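OK the equipment budget for next year is finally taking shape and I am way too excited not to post about it. Small team, small money, laundry folding. Here we go!

1/ We have 2000 for hardware. That has to cover grippers, spare finger pads, cables and whatever breaks. Makis Raptis wrote the first version of the sheet and it was all grippers and zero spares. Love the ambition, but no.

2/ Thick knits are what I'm planning around. Shirts and towels are easy on the hands. A heavy sweater bunches up and drags on everything, and I want two grippers on it whenever it's off the bed.

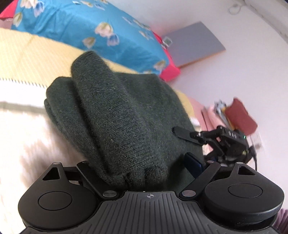

Dallalden, 14 July 2024

3/ So the first line is a matched pair. Imolden quoted 800 for two, Løken quoted 900 with a longer warranty. I'm leaning Løken! A hundred extra for not having to argue over a bent linkage in month seven feels like a good deal to me.

4/ Someone asked about going with one gripper and adding the second later. You can, but then you buy mounts twice and maybe end up with two different versions. Ask the seller how long they keep making the same model (I forgot to ask last time, oops).

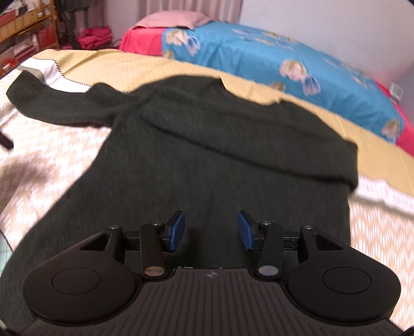

5/ Finger pads are the line I'd fight for. They're cheap one at a time, so people leave them off the sheet and then order in a panic with express shipping. The blue textured ones get my vote for fuzzy stuff like the green sweater, and I'm putting in enough sets to change both fingers together every time. Fekotstead sells them in bulk, and pads plus cables come to some 616 on my sheet. More than I guessed, but it's a whole year of pads!

6/ With the Løken pair that leaves a decent cushion for repairs. I'm not spending it on anything shiny. (Makis, I can see you typing.)

7/ Still waiting on shipping costs from both places. Will add them to the thread when they come in. If you've ordered pads in bulk before, tell me how long they keep in a drawer, I have no idea!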